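Workshop news: the hand on bench two

Members who come in through the side door will have noticed that bench two has been taken up since August. Zoila Chambi and Delia Pereyra have been building a humanoid hand and forearm there, mostly in the evenings, and they have asked us to pass on where the work is up to.

The project is called Vanness. It started as a winter job for one person and grew when Delia offered to do the wiring. The aim is modest: a right hand that can pick up ordinary household items off a table and put them down again somewhere else. It is not meant to walk or talk, and it will not be doing the dishes.

The fingers are black and jointed, and the back of the hand has a silver-white shell over it. Zoila went through five versions of the thumb mount before she was happy. The early ones flexed under load, so the thumb slid sideways when it met anything firm. The current mount is stiffer and uses longer screws, and the cable now runs on the inside of the wrist where it doesn't catch. Delia has also moved the power supply off the bench and onto the shelf underneath, after a couple of members kicked the old lead.

Control is still basic. The arm follows a set of recorded positions, and a person at the laptop decides when to close the hand. Delia is writing something better, but she would like to have the wrist sorted out before she gets too far into it. At the moment the wrist rotates well in one direction and drags in the other. They suspect a bearing.

Testing has moved from foam blocks to real packaging. The table is covered in teal-blue cloth so that things don't skid, with a cane folding screen behind it. The two of them have been trying whatever is on hand, including a bottle of tea laid on its side, a razor still in its blister pack and a navy cardboard box with flowers printed along it. Boxes are Zoila's preferred test piece. They have flat sides and crisp edges, and they mark easily if the grip is set too high.
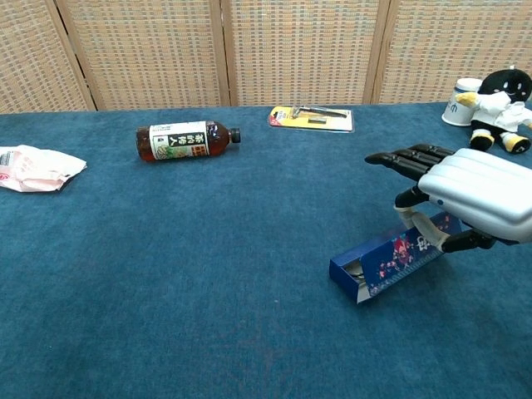 What they need next

The grip force is set by hand with a small dial, and it takes too long to change between a stiff object and a soft one. Zoila would like to borrow a bench scale for a few weeks so she can put proper numbers to each setting. If you have one at home that reads in grams, please leave a note in the project tray.

They are also after more things to pick up. Empty boxes, small bottles with the caps on and soft toys are all useful. Please don't leave glass, and please don't leave anything you want back in perfect shape. Six or so objects per session is plenty, so there is no need to clean out the garage.

Delia is looking for someone comfortable with small bearings who could spend an evening on the wrist. She has the drawings and a spare housing.

Using the bench

Bench two stays booked until the wrist is finished. If the hand is powered up, keep your own hands on the near side of the table and ask before you reach across. The switch is on the left leg of the bench at knee height - push it in to cut power to the whole arm. Wait 30 seconds before you touch the cables.

The colour-coded connectors in the blue tub belong to Vanness as well. A few have wandered over to the soldering station and Delia would like them back.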